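Progress report to the Fuveck Fund
Sliding window refurbishment and maintenance training, Sturport workshop
Period covered: to the end of September
Prepared by Rongrong Xu, project lead

1. Status

Work is on programme for the sash workstream and behind programme for the outer tracks. Spending is within the approved budget, with one transfer between headings requested in section 6. No change to the scope is proposed.

The grant covers the repair of aluminium sliding windows taken from the two Oseck housing blocks, and the writing of a bench procedure that the Sturport maintenance team can follow after the grant ends. The windows are of one general pattern but were fitted over several years, so gasket sections and latch fittings differ between floors. This was noted in the original application and remains the main source of delay.

2. Work on sashes

Cleaning, gasket inspection and latch adjustment are now done in a single visit to the bench. Under the earlier arrangement a sash went to the cleaning area, then to storage, then back out for hardware, and most of the handling marks found at final inspection came from the second move. The single-visit method has been in use since the start of the period and will be written into the procedure.

Gaskets are checked at the corners first. Shrinkage shows there before it shows along the straight runs, and a gap at a lower corner lets water sit against the edge of the glass. Where the gap is 3 mm or less and the rubber is still flexible, the gasket is eased back and the corner sealed. Anything wider is replaced along the full side. Short patches were tried on early sashes and are no longer accepted.

Painted surfaces are washed with neutral detergent and a soft cloth. Abrasive pads have been removed from the benches. Old tape residue on stiles is softened with a citrus-based remover and lifted with a plastic scraper, then the area is washed again.

3. Hardware

Latches and handles are adjusted on the bench as far as possible and finished on site, where the position of the keep can be checked against the jamb. The most common fault remains a latch that closes but does not pull the sash up to the seal. In most cases the cause is wear in the rollers, which lets the sash sit low on one side, and the latch itself needs no work.

Replacement rollers come from Zou under part number 502. The first delivery contained two wheel diameters in the same packaging. The supplier has exchanged the smaller ones, and incoming rollers are now gauged before they go to the bench. Sashes fitted before the fault was found have been rechecked.

4. Outer tracks

Track work at Oseck started late. Access to the upper floors depends on the scaffold hire, and the hire was extended by another contractor on the same site. The tracks reached so far were full of grit and old sealant, and clearing them takes longer than the allowance in the programme. A narrow brush and vacuum nozzle are used first; sealant is then cut out by hand. Drain slots are opened with a blunt wire and tested with water before the sash is hung.

We expect to recover part of the lost time by pairing an experienced fitter with each trainee on track work – at present the two tasks are split by floor.

5. Training

Trainees have completed the modules on lifting, glass handling and gasket inspection. The latch module is in progress. The assessment consists of a full inspection of one sash with a written record, followed by a check of the same sash by the project lead. The record form was shortened after the first round, as several boxes asked for the same information twice.

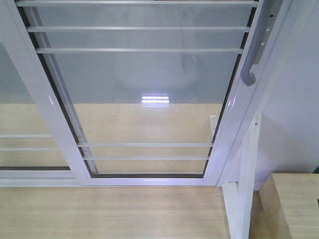
How should the glass of a sliding sash be checked when there are bars behind it?

The pane is checked from both faces, moving the head from side to side so that the bars and any reflected ceiling light shift against the glass. Marks that stay in place are on the glass and are noted by face. The bars are then wiped and checked for loose ends as a separate item on the record form, and the sash is not signed off until both items are filled in.

Bars on sliding units have proved slow to clean, and the time allowed for them will be increased in the next programme.

6. Budget

The approved sum for consumables is almost spent, mainly on full-length gasket. We request the transfer of £900 from the transport heading, where collections have been combined and costs are lower than forecast. The total grant is unaffected.

7. Next period

- Complete the latch module and carry out assessments.
- Resume track work on the upper floors once the scaffold is released.
- Issue the bench procedure in draft to the Sturport maintenance team for comment.
- Gauge and book in the second Zou roller delivery.
- Recheck a sample of rehung sashes after 6 weeks in use, with attention to lower gasket corners and latch pull.

The scaffold release date is needed before the track programme can be reissued. A revised programme will be sent separately when it is confirmed.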